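4.2 What people told us about ironing

I went into this part of the study expecting to write a few lines on ironing and move on. We had asked 412 households in Flastley to keep a laundry diary through December, and the ironing column was only there because a colleague on the Orville survey had left it out and regretted it. It ended up being the column people wrote most in. Some of them filled the margins as well, and one respondent stapled in an extra sheet (I have kept it, it's wonderful).

The first thing to say is that hardly anyone in the sample irons the way their parents did. The big weekly session, with the radio on and a pile of pillowcases, came up again and again as a memory. What people do now is iron one thing, the thing they need, shortly before they need it. I've called this "single-item ironing" in the tables, which is a dull name but I couldn't think of a better one. Shirts are the main case, especially shirts for work, and the diaries put most of this between getting up and leaving the house.

I should admit that I do exactly the same, so I may have been too quick to spot it. My co-coder on the Shakya estate returns is a sheets-and-tea-towels person and she read several entries quite differently from me. Where we couldn't agree we left the entry out of the count and kept it for the discussion.

The second thing is how much the choice of surface matters. A proper board takes up room, it squeals, and in a small flat it has to live behind a door. Plenty of our diary keepers had one and still used a table with a towel on it. Striped cloth got a surprising number of grumbles of its own: people said the lines show up every crease, and that pressing a placket a little crooked looks worse than not pressing it at all. Figure 2 has a striped shirt lying rumpled on a white tabletop, and you can see how the lines bend wherever the cloth folds.

We did try to ask about time. I don't trust the answers much. People are hopeless at guessing how long a chore takes (me included!), and the longer someone disliked the job, the longer they said it lasted. For the follow-up in Peltia we gave 20 households a kitchen timer and asked them to write down the reading, and those figures are in the next section. I'd lean on them more than on anything in the diaries.

Something I hadn't planned for was the guilt. We never asked how anyone felt about creased clothes, and yet they told us, often at the foot of the page and in smaller writing. I've left those remarks as they were written, spelling and all, and put them in the appendix.

Figure 2. Striped shirt on a table.

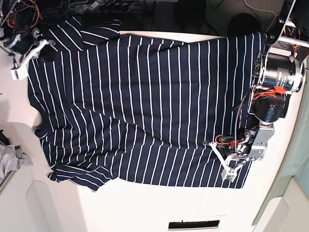
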